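# Matte tabletop finish shows every greasy fingerprint, how do I clean it without making it shiny?

**plumeck_basement**
Posted April 13, 2023

I bought a big brown work table secondhand in January. The top has a flat, matte finish and the seller didn't know what was on it. It cleans up fine with a damp cloth for crumbs and dust, but hand grease stays. After a week of use there are dull gray smears wherever people lean.

I tried a furniture spray (Vurnent, the lemon one) on a corner. The smears went away but now that corner is shinier than the rest and I can see the edge of it from across the room. I don't want to do the same thing to the whole top.

So I need to know two things. What takes grease off a matte finish, and can I get the shiny corner back to how it was? I paid 248 dollars for the table, so I'm not going to pay a shop to refinish it.

---

**Mwajuma Nyanda**

The spray left a film of oil or silicone behind. It fills in the tiny rough spots that make the surface look flat, so it reflects more light. You can usually get it off.

Don't use any more polish, and stay away from magic eraser type sponges. Those are abrasive and will burnish a matte finish, and that kind of shine is permanent.

1. Mix 2 teaspoons of plain dish soap into a quart of warm water. Wring the cloth out hard so it doesn't drip.
2. Wipe the shiny corner in straight lines, rinse the cloth, and wipe again with clean water. Dry it right away with a towel.
3. If it is still shiny, test mineral spirits on the underside or on a hidden edge first. Let it sit a minute. If the finish goes soft or sticky, stop there and stick to soap.
4. If the test spot is fine, put a little on a white cloth and wipe the corner. Open a window. Change to a clean part of the cloth often or you just move the film around.
5. Wash with the soap mix one more time and let it dry overnight before you judge it.

My own top is a similar matte brown, and I only use the soap mix on it now. It has stayed matte, with just some faint scuffs and slightly darker patches here and there.

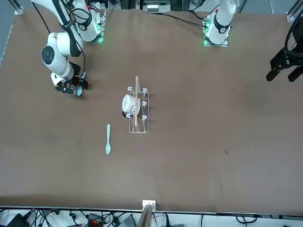

## For the weekly cleaning

Same soap mix, but weaker. Microfiber is okay if it's clean and you don't scrub. Dry it every time, or hard water will leave rings that look a lot like the grease marks.

If the corner still shines after the mineral spirits, it may have been rubbed rather than coated. I don't know a fix for that short of recoating the top.

---

**kaneko617**

Just use vinegar. Works on everything.

---

**besska_repairs**

I'd skip the vinegar unless you know what the finish is. It can dull some of them, and it doesn't do much for grease anyway.

The soap advice is right. One thing to add: wait a day between tries. Matte tops look darker and glossier while they're damp, and I have gone back over a spot that would have been fine if I'd left it alone. Check it in daylight from a low angle.

Also put a desk pad down where people lean. Cheap felt ones are fine.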